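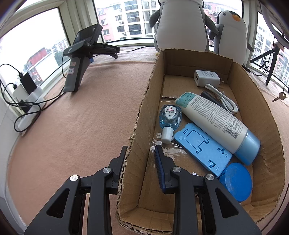 Subject: Re: [manip-list] Budget for hand-held grippers, what are people planning for?

Hi all,

Somebody at Stollstead wrote:

> We have money to spend before the end of October and want to start
> collecting tabletop pick-and-place demos. The plan on paper is hand-held
> grippers, one pair per station, no arm until next year. Two questions:
>
> 1. How many pairs would you buy first? We have room for four stations.
> 2. What did you forget to put in the budget? The quotes we have cover the
> grippers and a laptop, and I have a bad feeling that isn't everything.
>
> Any advice welcome, including "don't."

Definitely not "don't"! We went through this last year and I still have the spreadsheet open more often than I'd like, so let me dump what I remember while the coffee lasts.

On the first question, buy 2 pairs. I know you have room for four stations (we had room for six and I wanted all six), but you'll change your mind about so many things in the first month that I'd much rather you changed it on a small order. Run one station properly, keep the second pair as the spare that gets promoted once you're happy. Our second pair sat in its case for three weeks and then we were very, very glad of it.

On the second question, oh boy. Your bad feeling is correct. Our "everything else" line came to $1,793 for the first station, and that's without the laptop. The big pieces were storage, a decent stand, and cables. Cables! I had put in a token amount for those and blew through it the first afternoon. Everything has to be powered or charged or both, so get more power strips than you think and the longer cords, and if you're buying from overseas, get a handful of plug adapters in the same order. We waited nine days for an adapter that cost less than my lunch.

Storage is the one that sneaks up on you. Work out how much you record per hour, multiply by the hours you really plan to do, then double it so you have a second copy somewhere. We skipped the doubling and had to go back and ask for more money, and that was not a fun email to write.

Then there's the stuff you pick up. Please don't let anybody sell you an object kit in the first round. We priced the one from Postma and it's nice, everything comes labeled in foam trays, but it would have eaten a third of our budget. What we use is the contents of people's drawers. Lotion tubes, a little hand sanitizer bottle, chargers with the cable coiled up, clothespins, lids, a couple of plush penguins, and a long cardboard box with the side hacked down to sort things into. Cost to the project: zero. And it's a good mix for the money you didn't spend, with squashy things and slippery things and things that are just awkward to get hold of. 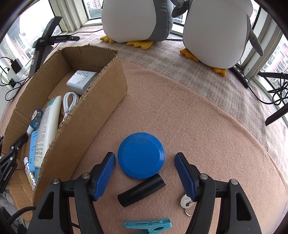 The one thing I'd pay for in that department is a soft cover for the table, felt or fleece, whatever the fabric store has on the remnant shelf. Buy two different ones so you can swap them. I'd also leave a bit for finger pads. I don't have good numbers on how long a set lasts, and the vendors I asked were all a bit vague, so I just put two spare sets per gripper in the budget and moved on. If anyone on the list has tracked this properly I would love to see it.

People time is the real cost, of course. We booked 104 hours for the first round and I'd treat that as the floor, because we hadn't counted setting up, clearing up, or sitting there watching back recordings to see which ones to throw out. If your finance folks will let you, make the checking its own line. Ours got folded into "collection" and then looked like we were being slow.

For keeping track of it all we tried Clekometti for a while and then went back to a plain spreadsheet. Nothing wrong with it, we're just too small a group to need it. At four stations you may feel differently.

As for the arm next year, get the quote now even if you can't sign it. Moltik held theirs for us for six months, and it gave me a figure to put in the next request so I wasn't making one up. Ask them to list the mounting plate and the delivery separately, too. On our first quote those were rolled together and I couldn't tell what I was paying for.

Happy to send my spreadsheet off-list if you want something to steal from. It's ugly, and the tab called "misc" is where most of the money went.

Cheers, and let us know what you end up ordering!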